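Deux bras sur un établi : nos astuces d'atelier

Notre atelier partagé possède une scie à ruban, un tour capricieux et, depuis octobre, un projet de poste à deux bras pour trier la visserie. Le projet s'appelle Plekden. Personne n'a proposé mieux avant la fin de la réunion.

Voici ce que nous avons appris, dans le désordre, pour ceux que l'idée démange.

Simulez avant de percer
Un plateau percé au mauvais endroit reste percé. Marcus Ferreira en a deux dans son garage et les présente comme des étagères. Montez d'abord le poste dans un simulateur, avec les vraies cotes de la table, et déplacez les embases jusqu'à ce que les bras cessent de se disputer le milieu. Une soirée suffit, deux si vous êtes du genre à soigner les ombres.

Un bac clair sur un fond terne
Prenez une couleur qu'on ne confond avec rien d'autre dans l'atelier. Nous avions commencé avec un bac gris sur table grise, et le programme de vision posait les vis à côté avec beaucoup d'assurance. Le turquoise est laid, tout le monde est d'accord, et on le repère du premier coup. Choisissez aussi un bac peu profond : les doigts d'une pince n'aiment pas plonger, et les vôtres non plus quand il faut récupérer un écrou coincé.

Laissez le bac vide pour les premiers essais. On fait descendre la pince près du rebord, on regarde ce qui risque de toucher (souvent le poignet, rarement ce qu'on surveillait), puis on recommence de l'autre côté.

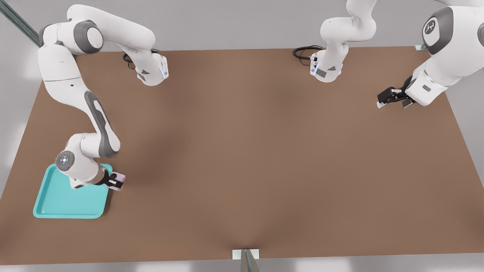

Le poste en simulation : bac turquoise à gauche, second bras à droite, table brune.

Les câbles
Gardez une boucle de mou près du poignet. Trop court, le câble tire quand le bras se tend ; trop long, il balaie la table et emporte votre café. Eino Hirvonen attache les siens avec de vieilles bandes autoagrippantes de chaussures d'enfant. C'est moche et ça tient depuis deux hivers.

Les bouts de doigts
Un doigt lisse laisse filer une vis M4 comme un savon. Avant de commander des patins hors de prix, essayez une chute de silicone ou de chambre à air, collée puis rognée au cutter. Dégraissez bien le support, sinon le patin partira avec la première vis. Comptez le remplacement comme une corvée ordinaire, au même titre que vider l'aspirateur.

Ranger les programmes
Un fichier par geste, un nom lisible. Nous avons perdu une soirée à chercher la différence entre « essai_bon » et « essai_bon_vrai ». King-fai Wan les a renommés, et il n'a toujours pas dit lequel était le bon.

Vitesse
À 20 % pour tout mouvement nouveau, la main sur l'arrêt d'urgence. Un bras lent qui se trompe donne le temps de jurer, et c'est déjà une sécurité.

Le budget
Hors bras, prêtés par un membre patient, nous avons fixé un plafond de 200 euros pour la table, les fixations, les bacs et le reste. Zakhar Derkach tient la liste des dépenses au dos d'une porte. Les équerres récupérées n'y figurent pas, les cafés non plus.

Prochaine étape : les rondelles, qui se collent par deux dès qu'il y a un peu d'huile. Si quelqu'un a une méthode pour les séparer sans y mettre l'ongle, le cahier est à l'entrée, sous la boîte à fusibles.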